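Workshop notebook, Nemville
August, mid-afternoon

Job today: snack box and the table it lives on. I had planned to do the Doolan shelf brackets, but Puspita pointed out that the box had become a sort of compost of wrappers and that I was the one who kept saying somebody should see to it. So.

Red box, patterned cloth, packets in and out of the box.
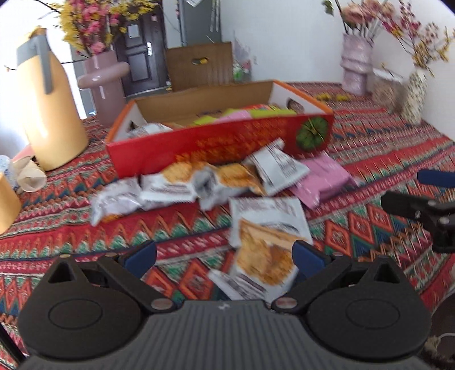
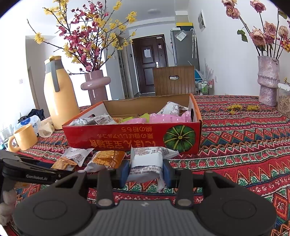

1. Sorting the packets

Rule agreed with Puspita Krishnan before we began: packets go in the box, lettering up, one layer if they'll have it. They won't have it. The crinkly ones spring back up as soon as you let go, and the flat ones slide under their neighbours and sulk. Gave up on one layer and settled for "lid would close if there were a lid".

Tried sorting by colour (pink with pink, green with green). Looks very smart for as long as it takes Manaia to want a cracker. Tried sorting by sweet and savoury, which needs somebody who can read the packets. The Japanese on the box front defeats me either way up. Puspita suggests sorting by what people eat first and putting that at the back. I think this is spite but have written it down.

Pick packets up by the middle. If you take them by the crinkled end you get a good grip on the wrapper and the biscuit goes its own way inside. Broke 2 like that. Ate the evidence.

2. The cloth

Keep the cloth. I know it was meant to be swapped for the plain one from Skakness, and I know Manaia has views. But a crumb on the plain one looks like a failing and a crumb on this one looks like part of a diamond. I lost a small packet on it this afternoon for longer than I'd like colleagues to know.

The zigzag bands are handy for lining things up. Box front parallel to a band, and you can tell at a glance if it's been knocked. It has always been knocked.

Must be shaken out of doors. Not out of the window above the bike rack, see last entry and the reply written underneath it in capitals.

3. The box

Cardboard is holding up. It'll take a full load without the front bowing, so no need for the plywood tray I drew up (drawing on page 181, for anyone who enjoys that kind of thing). It does skate about on the cloth if you push packets in from the front. Put a hand on the back wall first, or drop them in from above.

Puspita wants it moved nearer the thermos so that tea and biscuits become one trip. Manaia Harawira wants it further from the thermos so that they don't. Left it where it was until those two have talked.

4. Drinks end

Yellow mug stays by the jug. It's nobody's in particular and keeps getting washed by me in particular. Jug to be rinsed at the end of the day, lid off overnight. Last time the lid stayed on for the whole of the Venell job and we all learned something about milk.

To do
- more of the cracker ones, up to 6 packets, ask Puspita where from
- shake cloth (bike rack!!)
- find the other 3 teaspoons
- Doolan brackets, since I've now run out of table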